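Budgeting for a Second Hand

The equipment plan for the Pladham workroom was closed in May, and I have been asked to set out how the figures were reached. The robot itself was already paid for. The open question was whether to order one more five-fingered hand from Gilmartin or keep the money for spare finger joints and cables.

Mahlet Wubshet prepared both estimates. Hers allowed 26 weeks of sorting work, with small packaged goods placed into divided cardboard boxes, and six weeks for delivery of any part ordered late. Those six weeks decided the matter — a stopped hand would cost more in idle time than the spares themselves.
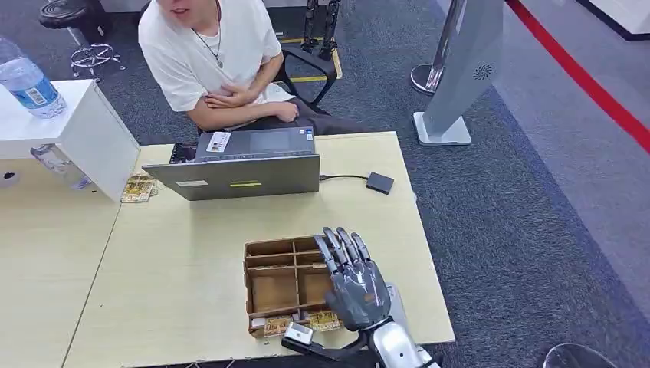

We therefore approved the spares and deferred the second hand. Indari has agreed to hold its service rate until the next review, and the stools and tables will come out of the general furniture line.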